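플론데일 듀얼암 셀 세팅하면서 적는 타래. 판매 자료에 나오는 말이랑 실제로 손이 가는 데가 얼마나 다른지 궁금한 사람만 읽으면 됨. 나는 유지보수 쪽이고 원래 남의 말을 잘 안 믿는다.

구성부터. 팔 두 개, 양쪽에 다지형 핸드, 앞에 나무 상판 테이블. 하는 일은 주방용품이랑 과일을 집어서 정해진 자리에 놓는 것. 제어 소프트웨어는 Urdale 걸 쓰고, 실기 돌리기 전에 같은 배치를 시뮬레이션에 올려서 먼저 확인한다.

업체가 처음 한 말이 "캘리브레이션은 자동입니다"였다. 자동은 맞다. 버튼 누르면 알아서 움직이고 알아서 초록불이 뜬다. 문제는 초록불이 뜬 다음에 손끝을 기준 핀에 대 보면 왼팔이 매번 같은 쪽으로 비껴 있다는 거다.

그래서 Sebastián Cabral이랑 둘이 베이스 볼트부터 다시 봤다. 소프트웨어 보정값 만지고 싶은 마음은 알겠는데 그건 맨 나중이다. 볼트가 덜 조여진 상태에서 보정값을 넣으면 다음에 볼트 조인 사람이 욕을 먹는다.

볼트는 멀쩡했다. 범인은 손목 어댑터 플레이트. 출하 때 끼운 심이 한쪽만 두 장이었다. 왜 두 장인지 물었더니 답이 "현장 최적화"였고, 그 뒤로 답이 없다. 한 장 빼고 다시 재니 핀에 맞는다. 이게 근본 원인이라고는 아직 안 쓰겠다. 한 번 맞은 거지 계속 맞는다는 뜻은 아니니까.

교체 기록도 봤다. 오른손 엄지 텐던의 권장 점검 주기가 3,453 사이클이라고 적혀 있다. 끝자리가 3인 점검 주기를 나는 처음 본다. 시험하다가 끊어진 횟수를 그대로 옮겨 적은 거 아니냐고 물어봤다. 아니라고는 하는데 근거 자료는 안 준다.

우리 셀에서는 그냥 1,000 사이클마다 본다. 귀찮아도 장갑 벗고 엄지 마디를 손으로 굽혀 보는 게 진단 화면보다 빠르다. 걸리는 느낌이 있으면 그때 커버를 연다. 당연히 전원 내리고 잠금 걸고 나서. 이걸 또 써야 하나 싶은데 지난 9월에 안 지킨 사람이 있어서 쓴다.

핸드 커버 나사 얘기. 매뉴얼에는 나사 고정제를 바르라고 되어 있는데 양이 안 나와 있다. 전임자는 많이 바르는 파였던 모양이다. 인두로 데워 가며 푸는 데 오전이 다 갔다. 조금만 바르세요 제발.

케이블. 팔뚝 하우징에서 손목으로 넘어가는 구간이 제일 먼저 닳는다. 손바닥을 세우는 자세에서 피복이 어디에 닿는지 꼭 봐야 한다. 펴진 자세로 검사하고 "이상 없음" 적어 둔 점검표가 한 묶음 나왔는데, 그건 검사한 걸로 안 친다.

이제 시뮬레이션. Violeta Painemal이 배치 파일을 관리하는데, 나보다 더 안 믿는 사람이라 같이 일하기 편하다. 우리 둘의 합의는 하나다. 시뮬에서 통과한 건 "부딪힐 가능성을 한 번 걸렀다"까지만 인정한다. 파지가 되느냐는 실기에서 따로 본다.

업체 보고서에는 시뮬 2,224회 무충돌이라고 크게 적혀 있다. 배치를 몇 가지로 돌렸는지는 안 적혀 있다. 같은 배치를 저만큼 돌렸으면 한 번 돌린 거랑 뭐가 다른지 모르겠다. 난수 시드 목록 달라고 했고 기다리는 중.

우리가 쓰는 배치는 까다롭게 잡았다. 천 위에 배랑 토마토를 바짝 붙여 두고, 그릇은 멀리, 도마는 오른팔 쪽에. 붙어 있는 물건 두 개 중에 하나만 집는 건 데모 영상에 잘 안 나온다. 데모에서는 물건들이 사이가 참 멀다.

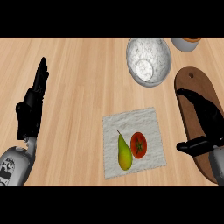 도마 높이 얘기를 해야 한다. 충돌 모델에 두께를 안 넣고 평판으로 처리해 둔 버전이 돌아다닌다. 그걸로 오른손을 낮게 내리면 화면에서는 여유가 있는데 실기에서는 손가락 밑면이 먼저 닿는다. 자기 셀 파일부터 열어 보시길. 도마 충돌체 높이가 0이면 그 버전이다.

엄지도 문제. 손가락 끝 위치만 맞추고 끝내는 경우가 많은데, 엄지가 도마 옆으로 나가는 자세에서는 엄지 밑 공간을 따로 확인해야 한다. 손을 그대로 내리면 도마 모서리가 엄지 마디 사이로 들어온다. 마디 커버에 찍힌 자국이 전부 그 위치였다.

천은 나도 답이 없다. 시뮬의 주름은 실제 주름이 아니고, 실제 천은 손끝에 딸려 온다. Bastmont 쪽 사람은 마찰계수만 올리면 된다고 하던데, 올려 봤고, 안 됐다. 일단은 실기 테이블에 천 네 귀퉁이를 얇은 테이프로 잡아 두고 돌린다. 편법인 거 안다. 기록에도 편법이라고 적었다.

지금 상태: 심 한 장 뺀 채로 실기 50회 돌리고 기준 핀 다시 재기로 했다. 그때도 맞으면 왼팔은 닫는다. 안 맞으면 어댑터 플레이트를 통째로 바꾸고 청구서는 업체로 보낸다. 시드 목록 오면 이 타래에 이어서 올림.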